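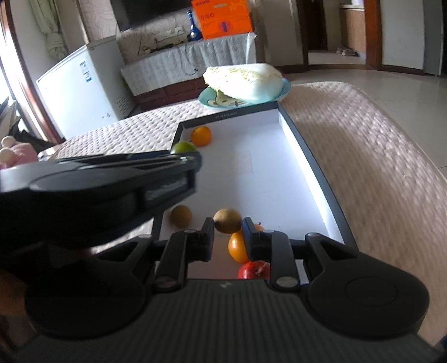

Fingers not closing evenly after a fruit run, anyone else?

wzeng_grip
Posted 14:10

Hand-held two-finger gripper, linkage kit, black fingers, silver caps on the pivots. I've been doing pick and place with mixed fruit out of a box: kiwi, oranges, apple, a lime. It was fine through June. Since the start of July the left finger gets to the fruit before the right one, so whatever I'm picking gets shoved sideways before it's held.

Yesterday it stuck half closed on a kiwi and wouldn't open when I let go of the trigger. I had to push the fingers apart by hand. Log shows 122 picks before it jammed, then 3 more jams in the next few minutes.

Cleaned it, no change. Firmware is whatever Stellix shipped it with.

Wenjie Zeng

costello_fan
Posted 14:32

Pivot screw backing out. Take the cap off the lower left joint and see if the screw turns with finger pressure. Mine did that twice.

Busis
Posted 14:40

Could be juice in the joint. Soft fruit splits when you squeeze it off centre and it dries like glue. How did you clean it?

wzeng_grip
Posted 14:51

Wiped with a damp cloth. Didn't take the caps off.

Busis
Posted 14:53

Then you've cleaned the outside. Take the linkage off and do the pins properly, warm water and a toothbrush, dry them, one drop of light oil.

vaida_l
Posted 15:20

Before anyone does that: when you pushed the fingers apart, was the power off?

wzeng_grip
Posted 15:26

No. It was only stuck, it wasn't moving.

vaida_l
Posted 15:38

Please switch it off next time. A jammed gripper with the motor still on is pushing against something, and when it lets go it moves fast. I had a fingertip between the finger and the linkage arm when one freed itself. Two stitches and a week of typing badly. Pull the battery, wait a moment, then touch it.

costello_fan
Posted 15:45

Bit much for a fruit gripper. These motors are tiny, you can stop them with your thumb.

vaida_l
Posted 15:52

You can stop the finger with your thumb. The pinch point is back at the pivot where the arm folds, and the leverage there is a lot worse. Mine was a small one too.

Vaida Liepiņa

Busis
Posted 16:04

Agree with Vaida. I'd also stop using it until it's sorted, if the trigger isn't opening it.

costello_fan
Posted 16:09

Fair enough on the battery. Still say it's the screw.

wzeng_grip
Posted 18:47

Battery out, caps off. Lower left screw was loose, I could turn it with a fingernail. There was also brown sticky stuff on the pin, so you're both getting some credit. Cleaned it, oiled it, screw back in with a bit of threadlock.

Fingers meet in the middle now with nothing between them. Leaving the threadlock overnight before I try it on fruit.

costello_fan
Posted 18:55

Which threadlock? Don't use the permanent one or you'll never get that joint apart again.

wzeng_grip
Posted 19:02

The medium one. Does anyone know if the right side should be done as well? That screw felt tight.

Busis
Posted 19:15

I'd do both. Same age, same juice.

vaida_l
Posted 19:21

Do both, and check the two upper ones while the caps are off. And report the trigger to Stellix. A loose screw explains the uneven closing, but I don't think it explains why it wouldn't open.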